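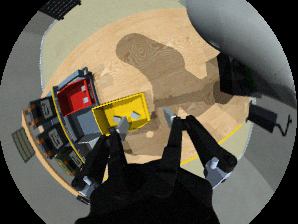

Round solid ash top: slot length, battens and keeping it pale

Forum: Furniture and Joinery > Tables
Thread started 5 Nov 2025

oh_yian
Gluing up a round top in flat-sawn white ash, 1200 mm diameter, 27 mm finished thickness. Boards came from Kurngate, kiln dried, and have been stickered in the shop since January. The pin meter gives 8 percent on all of them, with no difference between faces and a freshly cut end.

The base is a Flivska pedestal with a square steel plate, 6 mm thick. It has one bolt hole near each corner, and each hole center is 221 mm from the plate centerline, measured across the grain direction of the top. The holes are round and sized for M8. No slots.

I plan to open the holes into slots and run two hardwood battens across the grain, outside the plate. Battens are ash, 233 mm from the center of the top to the near face of each. What I need to settle:

Slot length in the plate.
Whether the battens do anything useful with a plate that stiff already in place.
Finish. I want to stay near the light tan in the render at the top of the thread, with the grain readable. Every oil I have tried on ash offcuts goes more yellow than that.

Yi-an Oh

tanglewood_k
What humidity range does the room see? You can't size a slot without it.

oh_yian
Forced air heating, no humidifier. Hygrometer shows 28 percent RH at the low end and 60 at the high end. I take that as a 4 point change in moisture content once the finish and the short wet spells are allowed for. The equilibrium tables would give more, but the top won't be in equilibrium with every peak.

quartersawn_pete
Reasonable. Work it through then. Tangential change coefficient for white ash is 0.00274 per percent of moisture content. 1200 x 0.00274 x 4 is 13 mm across the full width. Along the grain you can take it as zero.

At the bolts it's much smaller. Hole to hole across the grain is 442 mm, so 442 x 0.00274 x 4 gives 4.8 mm total, or 2.4 mm per side. If the top is bolted down in the middle of its range you need 1.2 mm either way. If it's bolted down at one extreme, you need the whole 2.4 in one direction. An 8 mm bolt in a 14 mm slot covers all cases and leaves room for your drilling.

Buy quarter-sawn next time. The coefficient drops to 0.00169 and the full-width figure becomes 8 mm.

oh_yian
Thanks. 14 mm it is. Quarter-sawn ash in these widths was not available.

Does anyone care that the top goes out of round by 13 mm?

quartersawn_pete
You'll be able to measure it. You won't see it. The eye doesn't pick up one percent on a diameter unless there is a concentric ring nearby to compare it with, so don't put a metal band or an inlaid circle on it. Metal edging on a solid round top either opens a gap or gets pushed off.

shopnotes_gm
I disagree with the slots in steel. Filing a 6 mm plate is slow, a drill and file slot has rough walls, and the bolt head will catch on them. The plate then transfers load in steps and you hear the top tick when the heat comes on. Drill the plate holes oversize to 14 mm, use a thick 30 mm washer under each head, and tighten to snug. Round holes give you movement in every direction, it takes ten minutes, and the alignment of the grain to the plate stops mattering.

I have done it this way on pedestal tops for years.

Geum-ok Ma

tanglewood_k
Oversize round holes leave nothing to locate the top. With four 14 mm holes the top can rotate on the plate when someone leans on the edge and twists. On a round top you may not notice the rotation, but the bolts will work loose.

shopnotes_gm
Then fix the center. Put one tight screw up through the middle of the plate if there is a hole, or add one. Movement then splits evenly to both sides and the washers handle rotation by friction. A slot doesn't prevent loosening either, if we are going to be strict.

tanglewood_k
A slot restrains rotation. Friction under a washer on a powder coated plate is whatever the torque happens to be that month. I would accept a center screw plus slots, or a center screw plus two slots and two oversize holes. I would not accept four oversize holes alone.

shopnotes_gm
I didn't propose four oversize holes alone. I should have put the center screw in the first post.

oh_yian
There is a hole at the center of the plate, 6 mm, presumably from manufacturing. I can use it. I have access to a small mill, so the slot walls are not an issue. Slots plus center screw.

On the bolts: threaded inserts in 27 mm ash, 15 mm long. Brass or steel?

quartersawn_pete
Steel, with an external thread that's coarse enough to hold in end-of-season dry wood. Brass inserts shear at the driver slot in ash. Drill to the size on the packet and test in an offcut of the same board first. If it takes more than moderate force, go up 0.2 mm. A drop of epoxy on the outer thread, none in the bore.

wedge_and_peg
On the battens. The plate is stiff but how wide is it? If the holes are 221 mm out then the plate edge is maybe 250 mm out. You have 350 mm of unsupported ash beyond it on each side. That is where it cups. The plate does nothing out there.

Also, your batten position bothers me. If the near face is 233 mm from center and the plate edge is 250, they collide.

oh_yian
Plate edge is 240 mm out across the grain, but less along it, where it is 225. The battens run across the grain, so they sit beyond the plate on the other axis. 233 mm clears 225 by 8 mm.

wedge_and_peg
Understood, I had the axes swapped. Then the battens are fine where they are. Length?

oh_yian
900 mm each, with the ends tapered from 40 mm deep down to 12.

wedge_and_peg
Check the chord. At 233 mm off center on a 600 mm radius, the half chord is the square root of 360000 minus 54289, which comes to 553 mm. Full chord is 1106. A 900 mm batten stops 103 mm short of the edge at each end. Good. Long enough to work, short enough to stay out of sight from a standing position.

Fix the center of each batten tight and slot everything outboard of it. Slot length grows with distance. At 400 mm out, movement from the center screw is 400 x 0.00274 x 4, so 4.4 mm. Use 12 mm slots on a 6 mm screw at the ends and you have 3 mm either way, which is enough if you assemble near the middle of the range and not enough if you assemble at one end of it.

tanglewood_k
Sliding dovetail battens are the better joint. No slots, no screws, continuous restraint over the length.

wedge_and_peg
Better if the fit is right. On 27 mm stock you cut a 9 mm deep housing across a glued panel and lose a third of the section along two lines. I'd want 32 mm or more before doing it. Screws in slots are serviceable and can be retightened.

tanglewood_k
A third of the section with the batten filling it is not a loss in bending across the grain. But I grant the retightening.

oh_yian
Screwed battens. I don't want to cut a 900 mm stopped dovetail in the only top I have.

Back to the finish. Offcuts so far, all prepared to the same grit: boiled linseed, unacceptable. Danish oil, same. Burnalen clear hardwax, closer, but still warm. Shellac not tried.

shopnotes_gm
What grit? If you went very fine, the surface takes less oil and the yellow is weaker, but then it's patchy on the earlywood. I sand ash at 100 to take the planer marks out and stop at 150 for a film finish, 180 for hardwax.

For pale, use a waterborne polyurethane in matte, over no oil at all. The first coat raises grain badly on ash. Wet it with clean water first, let it dry overnight, knock back with 180, then coat. Three coats on the top face and three on the underside. Same number both faces, please.

quartersawn_pete
Number of coats on the underside is overrated. A film slows the exchange, it doesn't stop it. I've had tops with a bare underside stay flat for a decade.

shopnotes_gm
And I've had them cup in one winter. It costs an hour and a cup of finish. A film over one face and bare wood on the other is an imbalance whatever the final moisture content is.

quartersawn_pete
In a well fixed top the battens deal with it. I'd still put one coat on, to keep the dust out of the pores. Three is excessive.

finishing_heo
Waterborne on ash looks gray and flat to some people. Try it on an offcut next to the dry wood before you commit. The alternative is a hardwax with a small amount of white pigment. It offsets the amber. Too much and the pigment collects in the open pores and you get white lines along the grain. Wipe with the grain, buff off within ten minutes, and do the whole top in one pass, with a second person if possible.

Neither of these stays where you put it. Ash darkens toward straw in daylight with any clear finish. Move whatever sits on it from time to time or you will have pale shapes under the fruit bowl.

oh_yian
Ran both on offcuts from the same board. The waterborne is cooler than bare wood, the pigmented hardwax is almost the same as bare wood. I had white lines on one sample where I was slow buffing. A repeat with half the pigment had none, and the color was still acceptable.

Going with the pigmented hardwax, two coats on top, two below. It's also easier to patch at the rim, where the end grain gets handled most.

finishing_heo
Rim end grain will go darker than the face with any oil. Sand the end grain two grits finer than the face. That brings it close.

wedge_and_peg
What are you using to cut the circle?

oh_yian
Router on a trammel, pivot screwed to the underside, jigsaw first to within 3 mm of the line. Up-spiral bit, four passes.

wedge_and_peg
Watch the two arcs where the cutter is lifting the long grain at the edge. On ash a splinter can run well inside the line. Climb cut those, shallow, with the router held firmly against the trammel arm, then take the last 0.5 mm in the normal direction.

oh_yian
Noted. Slots in the plate were milled this morning, 14 mm, center screw fits. Glue-up is in two halves, then the center joint on its own so that I can still put each half through the planer.

quartersawn_pete
Alternate the clamps over and under on the center joint. Check with a straightedge after each clamp, and leave it overnight before the router goes near it.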